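Sunday, August 6, 2023

Accordion Bednárik, serial 822, second day on the bench. Owner is from Minow, the instrument was her father's. I write this longer than usual so that Aurelio can continue on the bass side when I am away.

**Condition as found**

The treble side plays, but with much air. Bellows test: with the strap open and no key pressed, it falls too fast, and I can hear the leak on the upper corner near the chin side. The gasket is the original leather strip, hard and flat as cardboard. The bellows itself is good. I held a lamp inside in the dark room and saw no light at the folds, only one weak place at the corner metal, which I marked with pencil.

The reed blocks are worse. The old wax is gray and full of cracks, and on the third block it comes away in small crumbs when I press with the nail. Several plates moved under my finger. Somebody before us repaired the block with a different wax, darker and softer, poured on top of the old one without removing it. This explains the buzzing on the low F, which the owner believed to be a broken reed. The reed is fine. It was the plate that vibrated.

Decision, after talking with Savvas on the telephone: full rewaxing of the treble, not a patch. It is more work and the owner must agree on the price first. She agreed in the evening.

**Wax**

Mixture as in the February notes: beeswax with pine rosin and a little linseed oil. I melted 300 grams in the double pot. The beeswax is the new delivery from Clostov. It is lighter in color than the last one and smells less, and I do not know yet if it behaves the same. First test strip on scrap spruce was too brittle, it jumped off with the knife in one piece. I added oil, a few drops at a time, and made the strip again. Second strip bends a little before it breaks, and holds to the wood. I left it overnight on the windowsill and this morning it was still good.

Remember: do not let the rosin stay on the heat alone at the bottom of the pot. Put the wax first, then the rosin in small pieces, and stir until there are no grains. I strained the whole through an old stocking. Savvas Manolakis uses a metal tea strainer and says it is the same. I don't agree, but it is a question for another day.

**Cleaning of plates**

Plates from block 1 are out and clean. Procedure I followed:

1. Photograph the block from both sides before touching anything.
2. Write the note name on the plate with a fine marker, on the side that will face outside. Check with the old stamped letters, because on this instrument two of the stamps are wrong.
3. Warm the knife, cut along the long side, lift from the end with the rivets.
4. Scrape the wax when it is cold. Do not wash the plates with the leathers on.
5. Look at each leather against the light. Curled ones go out.

From block 1, I had to change 14 leathers. The rest lie flat enough. For the low notes I used the thicker skin with the small plastic spring on top, for the others the thin one. Glue is Flumden, the white one in the narrow bottle, a very small drop at the rivet end only. The Flumden dries slower than it says on the label, at least in this humidity. I waited until after lunch before I turned the plates.

There is light rust on the tongues of two reeds near the top. I took it off with the fiberglass pencil, always in the direction from rivet to tip. Both went a little sharp, as expected. Will be corrected at tuning, do not touch them now.

**Wood**

The block itself is spruce with a harder wood on the top, I believe beech but I am not certain. One partition was loose at the foot. Hide glue, thin, with a clamp made from two clothespins. It holds. Before waxing, the wood must be clean of the old dark wax, otherwise the new one does not take. I used the chisel of 6 mm, very sharp, pushed almost flat. White spirit on a cloth at the end, then waiting.

Flatness of the foot: I rubbed it on fine paper glued to glass. There was a hollow in the middle, visible after the first strokes. Now it is even. This hollow was probably another reason for the air loss.

**Storage during the work**

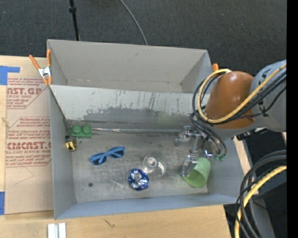
Parts of the treble and parts of the bass must not travel together on this job, because the plates of the two sides have nearly the same size in the middle octave and it is easy to exchange them. A muffin tray is too small for the long bass plates. A better model is a large bin divided lengthwise, as the gray one in the photo, with a sloped panel between the two sections. One section can hold the small things and the other stays empty until the next block comes out. I would line the slope with felt, though. The panel there is scratched on its upper part and has a dark worn patch lower down in the middle, and I do not want reed tongues sliding on a surface like this. Aurelio, if you build one from the leftover plywood, make the slope gentle and the front low enough for the hand to go in flat.

Until then, the paper envelopes. One envelope for one block, written with pencil, standing upright in the shoe box.

**Tuning, only thoughts for now**

The owner wants to keep the old tremolo, which is quite wide. I measured some notes before opening and wrote them on the yellow sheet, which is inside the case lid. Some pairs beat fast and some almost don't beat, so "keep as it was" cannot be taken literally. I propose to take the middle A as reference and draw an even curve from there, slower toward the bass. I will play her two versions on the tuning table before deciding.

No tuning before the wax rested some days. We did it too early on the small red one last winter and had to repeat the whole upper octave.

**For Aurelio Carrillo**

- Block 2: take out the plates, clean, leathers. Do not wax yet, I want to use the same pot for all blocks.
- Bass side: open, look, write down. The third bass button from the bottom stays inside when pressed. Maybe only a bent rod.
- Order gasket strip, the soft one with adhesive, a bit wider than last time. Also ask for thin skin.
- The pencil mark on the bellows corner: please look at it with your eyes also, before I put tape.
- Price told to the owner is 3,000, with bass included. If you find something bad in the bass, call her before you start.

Remaining wax is in the tin with the blue lid, upper shelf. Test strips are on the windowsill, leave them there, I want to see them again after the hot week.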